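Home > Small serving items > Trays > Brundar round tray, orange

Brundar round tray, orange
By Halonen
Item no. 63-200
Also in the range: Brundar oval, Brundar deep bowl

Most trays in this price bracket are sold with a lot of talk about hosting. We've left that out. The Brundar is a shallow round plate with a raised rim. It holds a bottle and whatever you want to stand beside it, and it stops a dribble from reaching the table. If you already own a dinner plate you're happy to use for the same job, keep using it.

Halonen's own leaflet calls the colour "sunrise". We call it orange. It looks browner under some lights and brighter under others, so please don't order it to match a cushion. On a white table it stands out a good deal, and buyers who wanted something quiet have sent it back.

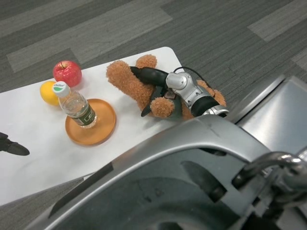
Can I put the tray in the dishwasher?
We'd wash it by hand. The leaflet says the top rack is fine, but the surface on our own tray dulled after a month of machine washing, and we don't count that as a fault when handling returns.

What the maker claims, and what we found

"Non-slip." Up to a point. It stays put on a level table if you leave it alone. Carry it one-handed with a tall bottle near the rim and you'll wish you hadn't. The weight wants to be in the middle.

"Stain resistant." Tea wiped off. Beetroot left a faint ring that took two goes with washing-up liquid. We haven't tried turmeric and wouldn't.

"Stackable." They do stack, but they grip each other, and a pile of 11 needed two people to get apart. Put a sheet of kitchen paper between them.

"Suits any room." We have no idea what this means.

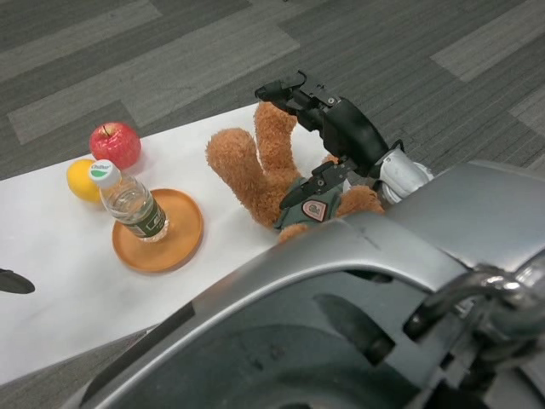
Osteck Trading / Kitchen and Table Team

We're asked fairly often whether it will do as a fruit bowl. It can hold an apple and a lemon, but the rim is low and round fruit rolls when the tray is moved. The fruit is better off on the table next to it, or in the Brundar deep bowl, which costs more and is the better buy if fruit is all you want it for. For a single water bottle at a desk or bedside the round tray is plenty big enough, with space left over for a glass.

Compared with the Darkance tray

The Darkance is the one people usually have open in the other tab. It's heavier, it has handles, and it marks if you so much as look at it with a set of keys. We'd pick the Darkance for carrying things between rooms and the Brundar for things that stay where they are. Neither is worth paying full price for if you can wait until the October clearance.

Details

Shape: round, shallow, raised rim
Colour: orange (one colour only)
Care: hand wash, dry with a cloth
Not for oven, hob or microwave
Sold singly or in cartons of 40
Tray only. Bottle, fruit and teddy bear not included.

Returns

Unused trays can come back within the usual period, in the sleeve they arrived in. We don't refund for colour unless the tray is plainly different from the others in the same carton. Scratches must be reported before first use, with a photo taken in daylight.

Page last checked June 22, 2021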